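Fluldale Continuing Education
Household Organization, Unit 2: Jewelry and Small Accessories

Students should read this handout before the practical session. The unit carries 30 points toward the final grade.

1. Laying out
Clear a table and cover it with a cloth. Set out all pieces in one layer with the storage tray within reach. Earrings with hooks are kept together from the start, as they catch easily on beaded pieces.

The tray at the back of the table remains empty at this stage. Necklaces are coiled, as with the dark red beads, and bangles are kept apart from strung bracelets. 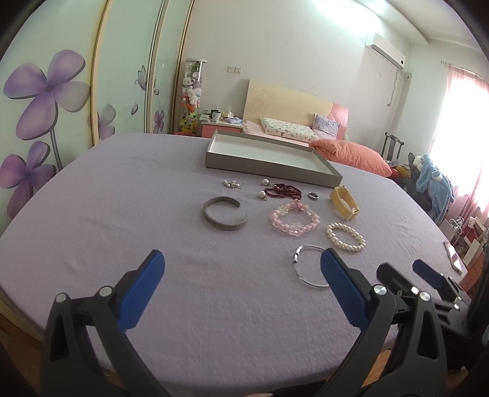
2. Sorting
Group items by type first and by material second. Pearl bracelets and pearl earrings are handled last and wiped with a soft dry cloth. Watches form a separate group. A shallow box lid is an acceptable tray for this exercise.

3. Placing in the tray
Begin with the largest pieces along one side. Rings and loose earrings go in the corner nearest the owner's usual hand. No item should rest on top of another.

Required reading: Kuipers course reader, page 83. Inventory sheets are due in February.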